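Khalil Saliba has been fixing commercial dishwashers and laundry folders for 20 years, and he would like people to stop asking him when the robot butler is coming.

"My sister-in-law asks. My dentist asks," he says. "I tell them, you have a dishwasher. It's a robot. It's a very good one, and you still have to load it."

Saliba now spends most of his week testing arms and grippers for Talliveck, which advises small shops and care homes on what is worth buying. Most of his reports end with the same word: wait.

The trouble, he says, is the pile. A machine that picks the same carton off the same belt can run all night. Give it the stuff at the bottom of a kitchen sink, or a toy bin at a daycare, and things slow down.

"Hard things, I'm fairly relaxed about. A block is a block. Cloth is where I get grumpy. It has no shape. You grab it, and now it's a different object from the one you planned for."

Bottles are not much better, in his view. They roll, and the see-through ones are hard on cameras. A long handle is easy to hold and awkward to lift out past a wall.

I put it to him that the sales videos look pretty good. Vultix, for one, has been showing an arm that clears a table.

"How many tries? What happened on the other ones?" he says. "Show me 500 in a row with no one stepping in – then I'll come to your launch party."

His colleague Roksolana Stelmakh is more hopeful. She thinks a shop floor could hand over its sorting bins well before anyone's home is ready, and she has told him so at length. Saliba grants her the bins, sort of.

"A bin has walls. It's clamped down, it stays put. My kitchen has a dog in it."

So when does he expect a machine that can tidy a family room without help?

"Put down 2046," he says. "And I'll want to see it do the towels."
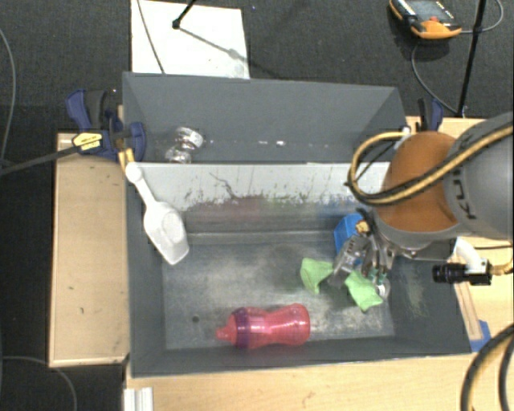
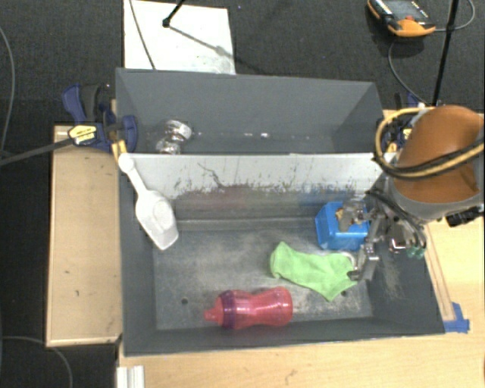

Cloth, bottle, scoop and block in the test bin, with the gripper at work on the right in both pictures.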